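Fallesine Two-Slot Toaster in Charcoal

Modard Kitchen / Countertop / Toasters

We have sold a lot of toasters over the years and this is the one our own staff keep taking home. The Fallesine is a plain two-slot toaster in a dark charcoal gray with a brushed stainless-steel rim around the slots, and it makes really good toast! Even color from edge to edge, a crust that still has some chew to it, and a middle that doesn't dry out before the outside is done.

The slots are the best part. They are long and they run parallel down the top, so a slice from a tall sourdough loaf goes in lying on its side and nothing sticks out to stay pale. Thin guide wires inside close in on the bread when you push the lever down, which keeps a skinny slice standing up straight in the middle (and lets go again when the toast comes up, so you aren't fishing around for it).

It comes from Bastos, a small maker we have carried since we opened the shop. They changed the lever last December and it is a big step up from the old one — slower on the way back, and much quieter if someone is still asleep down the hall.

What you get
Toaster in charcoal gray
Slide-out crumb tray, already fitted
Warming rack that clips over the rim
Printed booklet with a browning chart

Details
Slots: 2, long
Power: 1000 watts
Cord: 40 inches, wraps under the base
Settings: browning dial, plus bagel, frozen and cancel
Finish: charcoal gray body, brushed stainless-steel rim
Item number ends in: 16

Browning
The dial turns smoothly with no clicks, so you can land between two numbers if that's where your toast lives. White sandwich bread is happy low down. Rye and seeded loaves want a good bit more. On the middle setting, a slice of ordinary white is done in 90 seconds from a cold start, and the second batch goes faster, so nudge the dial down a touch for that one. The frozen button adds time without moving the dial, and it does a lovely job on waffles.

On the counter
A toaster spends its whole life out in the open, so it ought to get along with what's already there. The charcoal is a soft, dark shade that goes with pale stone and with warm wood equally well, and the steel rim picks up whatever light you have. We like it with a big board right behind it, ready for slicing, and the morning drinks within reach on either side.

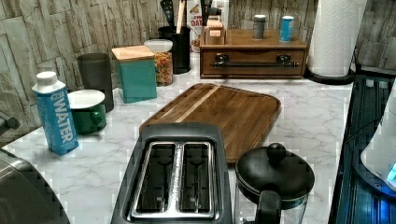

Cleaning
Unplug it and let it cool all the way. Pull the crumb tray out from the back, tip it over the trash and wipe it dry. The rim takes a damp cloth and a drop of dish soap; go along the brushing, the long way, and it won't streak. The body only needs a wipe. Please keep forks and knives out of the slots, and don't turn the whole thing upside down and shake it, as that can bend the guide wires.

Customer review
"I bought this for my mother and then bought a second one for myself the same week. She likes thick bread and I like mine thin and very dark, and we're both happy. The cord could be longer — I had to swap places with my kettle to reach the outlet. Would buy again." Mirela Mendonça, 11/04/2021

Shipping and returns
Orders ship from our Kavurholm warehouse in a plain box with molded paper padding. If the toaster arrives with a dent or a scratch, send us a photo of it with your order number and we'll get another one on its way. Spare crumb trays and warming racks are listed under Parts.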